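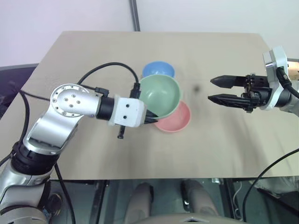
首页 产品 帮助中心 我的工单 登录

工单 542
产品：Islow 塑料碗，三只装（浅蓝、灰绿、粉）
购买渠道：Clurkeck 网店
问题类别：餐具 / 叠放后分不开；附带桌面污迹
状态：已关闭

用户提交，上午

三只碗买了一个多月，一直叠在一起收。最近叠好以后拿不开，主要是绿碗和蓝碗。绿碗放进蓝碗里，过一夜就吸住了，用手抓住绿碗的碗沿往上提，蓝碗跟着一起起来。粉碗和另外两只叠的时候也紧，但是晃几下能掉下来。

试过的办法：
用力拔，拔不开，怕把碗沿掰坏，没有再加力。
倒过来在桌上磕，没有用，声音很大。
放冰箱冷藏室半小时，拿出来还是一样。
整摞泡在热水里，泡完好像更紧了。

最后一次是用勺柄从碗沿缝里撬开的，绿碗的碗沿外侧留了一道白印。想问是不是碗的尺寸有问题，能不能换。

另外桌面上有一小块深色的印子，桌子是米色的，就在平时放绿碗的地方右边。湿抹布擦了两遍没有下去。不确定和碗有没有关系，如果碗会掉色，请一并说明。桌子是 Jara 的，不是你们家的产品，知道你们不管桌子，只问碗会不会掉色。

客服回复，上午

您好，工单已收到。碗叠放后分不开，多数和碗壁之间有水有关，也有一部分是碗底变形或者批次尺寸偏差。先请补充以下几项，我们好判断是哪一种。

一、碗底压印的批次号，在碗底中间的圆圈里，三位数字，三只都请看一下。
二、平时是洗完擦干再叠，还是沥一会儿水就叠。
三、有没有进过洗碗机或者微波炉。
四、叠放的顺序，哪只在最下面。
五、碗放在平的桌面上，按碗沿对面两点，会不会摇。

在得到结论之前请不要再用金属勺柄或者刀撬。碗沿薄，撬出来的毛边容易划嘴。绿碗的白印如果用指甲能摸到起伏，请先不要盛东西用。

掉色的问题：这款碗的颜色是注塑时加在料里的，没有表面涂层，正常使用不掉色。您描述的是深色印子，三只碗都是浅色，从颜色上看也对不上。请按下面的办法再试一次，不行再告诉我们。

用户补充，中午

批次号：蓝碗和粉碗都是 391。绿碗的看不清，圆圈里有压印，只能认出最后一位像是 1。
洗完控一会儿水就叠了，没有专门擦。
洗碗机没有用过。微波炉用过，热过汤，主要用绿碗，次数不少。
叠放顺序一般是蓝碗最下面，绿碗中间，粉碗最上面。有时候粉碗单放在前面，不叠。
放平的测试做了。蓝碗不摇，粉碗不摇，绿碗摇一点。按住绿碗碗沿的一边，对面翘起来很小的一条缝，能塞进一张卡片。

白印用指甲摸是平的，没有毛边。

客服回复，下午

谢谢，信息够用了。

绿碗摇，加上经常微波加热汤，基本可以判断是绿碗有轻微变形。Islow 这一款碗底标注的是可以微波加热，但是带油的汤温度会升得比较高，油浮在汤面上，贴着油面的那一圈碗壁受热最多。多次以后碗口会略微变椭圆，叠进另一只碗的时候，长的那一边先顶住，用力一按就卡进去了。再加上碗壁之间有水，水把剩下的缝封住，里面进不了空气，提的时候就带着下面的碗一起起来。

泡热水会更紧，原因是整摞一起泡，里外两只碗一起受热变软，松手以后里面的碗又往下沉了一点。放冰箱整摞一起冷也是同样的道理，两只一起收，缝隙没有变化。要让里外温度不一样才有用。

请按下面的步骤分碗，以后再卡住也可以用。

1. 把卡住的两只碗放正，放在水槽里，不要倒扣。
2. 里面的碗倒凉水，到碗壁一半高。水里可以放几块冰。
3. 外面的碗浸在温水里，水温 30 度上下就够，手摸着不凉即可，不要用开水。水面不要高过外碗的碗沿。
4. 等大约 15 分钟。
5. 在碗沿缝里滴一两滴洗洁精，沿着缝转一圈。
6. 一只手按住外碗，另一只手捏住里碗的碗沿，先向一侧斜着抬，让里碗歪起来，再往上提。不要垂直往上拔。

第 6 步最关键。垂直往上拔的时候碗底和碗底之间是吸着的，斜着抬能先从一边放进空气。如果斜着抬不动，转四分之一圈换个方向再抬，椭圆的碗总有一个方向是松的。

桌面的印子：
先用干的软布擦，看布上有没有颜色。
布上没有颜色，用温水加一滴洗洁精，湿布敷几分钟再擦。
还在的话，用小苏打加水调成糊，只涂在印子上，用软布轻轻打圈，然后擦净。
请先在桌子不显眼的角上试一小块。我们不了解 Jara 这张桌子的表面是什么处理，请不要用钢丝球和含氯的清洁剂。

用户回复，傍晚

按步骤做了，特意把绿碗和蓝碗又叠起来放了一下午，没有擦干，确认卡住了再做的。

第一次：凉水没有放冰，外面温水，时间到了以后斜着抬，绿碗往左边抬不动，往右边抬起来一点，然后蓝碗又跟着走。重来了一遍，这次放了冰，加了洗洁精，转了方向以后抬起来了。声音是“噗”一下，之后很容易就分开了。蓝碗没有损坏。

粉碗和绿碗叠也试了，把粉碗放在绿碗里面，擦干的情况下不卡，不擦干会紧，但是斜着能抬起来。粉碗和蓝碗叠，擦不擦干都不卡。

所以每次卡住都有绿碗。想知道绿碗能不能恢复成圆的，还是只能换。

桌面的印子用干布擦没有颜色。洗洁精敷过之后淡了一些，边上模糊了，中间还在。小苏打还没有试。

另外有一个情况，蓝碗和绿碗叠的时候，绿碗有时候下不到底，歪着停在半截，一边碗沿高一边低。原来以为是没有放好，按下去就平了，现在想可能就是按下去以后才卡的。

客服回复，傍晚

您最后说的这一点和我们的判断一致。绿碗歪着停住的时候请不要往下按，拿起来转一个方向再放，能自己落下去就说明方向对了。落不下去就不要叠。

恢复形状的问题，可以试，但是不保证。办法是绿碗单独泡热水，水温不超过微波加热时的温度就可以，一般用刚烧开后放了一会儿的水，泡几分钟，拿出来倒扣在平的台面上，上面压一本不怕湿的厚书或者装了水的锅，等完全凉透。凉透之前不要动。请注意烫手，用夹子或者戴手套拿。压的时候力要均匀，不要只压一边。

做完再做一次摇的测试，请告诉我们结果。

换货方面，变形是加热使用后产生的，不在尺寸问题的范围内。但是绿碗批次号压印看不清，这一项属于出厂标识不合格，可以按标识问题补发单只。颜色还是灰绿。如果想换成别的颜色也可以备注，库存里有浅蓝和粉。

用户回复，晚上

绿碗泡了热水，压了一本旧的电话簿，外面套了塑料袋。压到睡前拿下来。摇得比原来少，卡片塞不进去了，薄的纸还能塞进去。

叠到蓝碗里，转方向以后能落到底，擦干的。放了两个小时，斜着一抬就起来。没有擦干的还没有测。

补发请发灰绿的，三种颜色家里各有各的用处，蓝的放米饭，粉的放水果，都混成一个颜色会拿错。

小苏打试了，印子基本没有了，侧着光看还有一点点。桌子的表面没有变化，角上试的那一块也没有变化。想起来之前在那个位置放过一个黑色的橡胶锅垫，放了挺长时间，可能是那个留下的。

客服回复，次日上午

收到。补发单已经提交给 Idura 仓库，走 Clurkeck 的原订单地址，不需要寄回旧碗。发出以后会有短信。

橡胶垫在浅色桌面上压久了确实会留深色印，和碗没有关系，掉色这一项我们按“与产品无关”记录。剩下的一点可以隔几天再用小苏打擦一次，不要一次擦太久，擦多了那一块会比周围亮。锅垫如果还要用，下面垫一块布。

补发的碗到了以后请先做这几件事：
看碗底批次号是否清楚。
放平，按碗沿，看摇不摇。
空碗擦干，和蓝碗、粉碗各叠一次，不按，看能不能自己落到底。
有一项不对就直接在本工单下面回复，不用重新开单。

旧的绿碗如果继续用，建议单独放，或者放在最上面。放在最上面的时候它只和下面一只碗接触，卡住也只卡一处。热汤请改用陶瓷或者玻璃的碗，这只碗热米饭和蒸菜没有问题。

用户回复，几天后

新碗到了。批次号清楚，也是 391。放平不摇。和蓝碗叠，自己落到底，不擦干放了一夜，早上直接提就分开了，蓝碗没有跟着起来。和粉碗叠也正常。

旧绿碗不擦干和蓝碗叠又测了一次，还是会紧，斜着能抬开，没有再用凉水温水那套。现在旧的放在水槽边装洗碗海绵，不和别的叠了。

顺便说一下，你们发的步骤里第 3 条写水面不要高过外碗的碗沿，第一次看没有注意，水灌进缝里去了，等于又加了水。建议把这条写在前面。

工单可以关了。

客服回复，当日下午

谢谢反馈。水面那一条已经移到步骤开头，并加了一句“水灌进缝里要倒掉重来”。帮助中心的文章稍后会更新。

处理记录（内部同步，用户可见）

现象：灰绿碗与浅蓝碗叠放后吸住，提起时带起下面的碗。
原因：灰绿碗因反复加热带油的汤碗口变形；叠放前未擦干。
排除：浅蓝碗、粉碗尺寸正常；冷藏整摞、热水浸泡整摞均无效，后者会加重。
有效办法：里碗加冰水，外碗浸温水，碗沿滴洗洁精，转方向后斜着抬。
部分有效：热水浸泡后倒扣加压，变形减轻，未完全恢复。
桌面印子：小苏打糊处理后基本消除，可能来自橡胶锅垫，与碗无关。
补发：灰绿单只，用户已收到，测试正常。
遗留：旧灰绿碗批次号压印不清，已转 Idura 质检，照此批次抽查压印深浅，结果不再通过本工单通知。

工单已关闭。如同一问题再次出现，请在本页回复后重新打开。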